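Ticket 166: Finish coming off break room table
Opened by: Farzana Jayasinghe
Location: Cendthorpe office, second floor break room
Item: Karnard table, light wood
Status: Open, waiting on supplier

2 January 2018
First message

The top of the break room table is losing its finish. There is a long scuffed strip running the same way as the grain, and the surface layer has rubbed off in places. Some of it looks gray and some of it looks tan. A little farther in there is another worn patch, darker and streaky. I rubbed both with a damp cloth and a drop of dish soap and nothing came off on the cloth, so I don't think this is dirt.

We bought the table from Liyanage 22 months ago. The paperwork says the finish is good for "daily commercial use." We eat lunch on it. I would call that daily use and I'd barely call it commercial.

Reply from Liyanage support

Thank you for reaching out. Marks of this type are usually residue from cleaning sprays. Please wipe the area with warm water, dry it, and apply two thin coats of Brorkness table polish, leaving a night between coats. Most customers see the marks disappear.

Farzana Jayasinghe

I'm doubtful. Residue sits on top of a finish, and here the finish is what's missing. You can feel the edge of the strip with a fingernail. Polish may make it shinier, but I don't see how it puts back a layer that has gone. I'll try it anyway so we can cross it off.

Can you also tell me what the polish is supposed to do on bare wood? The label says "sealed surfaces only."

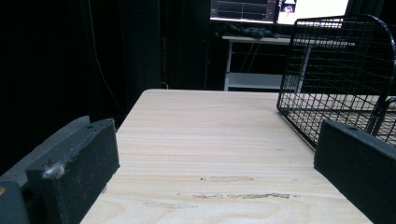

The other thing I'd like answered is why the wear goes sideways in a strip. If it were hot mugs I would expect rings. If it were plates I would expect it near the chairs and nowhere else. My own guess is the wire basket. People drag it across to get at whatever is in it and then shove it back. I can't prove that, and I notice the strip doesn't line up all that neatly with where the basket usually lives.

Reply from Liyanage support

The polish is suitable for all our tables. Wire baskets and similar items should have felt pads fitted. Damage from unpadded items is not covered by the warranty.

Farzana Jayasinghe

I offered the basket as a guess and it has come back to me as a ruling. Please show me where the warranty mentions pads. I have read both sides of the sheet and the word isn't there.

Steps so far:
Damp cloth and dish soap: no change.
Warm water, dried with a towel: no change.
Brorkness polish, first coat, small area at one end of the strip: darker for an hour or so, then back to how it was.
Brorkness polish, second coat: same again, and now that end feels tacky.

I've stopped there. I am not doing the rest of the strip with something that made the test area worse.

Reply from Liyanage support

We are sorry the polish did not help. We have passed your case to the finishing team at Karnard. They may ask whether the top has ever been sanded or refinished.

Farzana Jayasinghe

It has not been sanded or refinished by us. If it was done before delivery I'd be interested to hear that too.

I've put felt pads under the basket and asked people to lift it. If the strip gets longer by March, the basket is off the hook. Please leave this ticket open until Karnard replies, and please don't mark it "resolved by customer" like the one about the chairs.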